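Robotic drink and grocery handling

Robotic drink and grocery handling is the use of a robot arm to pick up, move and put down packaged food and drink in homes, small shops and staff kitchens. It is usually treated as a branch of general household manipulation. Typical tasks are filling a shelf, fetching a named item and sorting opened containers from unopened ones. As of the most recent published trials, no system carries out the full set of tasks without some human help.

Background

Warehouse picking was automated earlier because the goods, lighting and containers could be controlled. Domestic storage differs in that items are packed closely, are often moved by other people and may be partly used. Early household arms relied on stored models of each product, which failed when a package was crushed, turned or replaced by a new design. Later systems learn from recorded demonstrations, in which an operator guides the arm through the task.

The Illcombe trial

The best documented test was run at Illcombe by Listberg, using its Plemuvlow control software. The trial was led by Nesrin Şimşekoğlu and lasted 17 weeks, ending in November. Of 3,216 attempted picks, 2,887 were completed without an operator stepping in. A pick was counted as complete only if the item reached its target place upright and the neighbouring items had not fallen.

Most failures fell into one of 4 groups: slipping, wrong item chosen, contact with a neighbour, and time-out. Time-outs were the largest group. The arm was also much slower than a person, and the trial report did not claim any saving in labour.

Jayson Ocampo, reviewing the results, argued that the completion rate was a poor guide to usefulness, as one spilled drink can cost more time than many good picks save. He proposed a separate score for damage and mess, later known as the Brophy scale after the test kitchen where it was first applied.

Technical difficulties

Drinks cans are among the easier items in shape but present several problems in practice. Bright metal reflects light and upsets depth sensing. Printed designs blur when the can or the sensor moves, which weakens recognition. A full can and an empty one look alike from the side but need different grip force – too much will dent an empty can.

Opened cans are harder again. The state of the lid has to be read from above or at an angle, and the can must then be kept level.
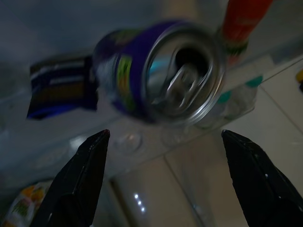
Drinks can with a bent pull tab, above the tips of a two-finger gripper.

Clear plastic trays are a further source of error, as many depth sensors read through them to the surface behind.

Current status

Single-item fetching from a known shelf is regarded as close to practical use. Restocking a mixed shelf and clearing up after a spill remain research problems.

See also: Bin picking; Grasp planning; Service robot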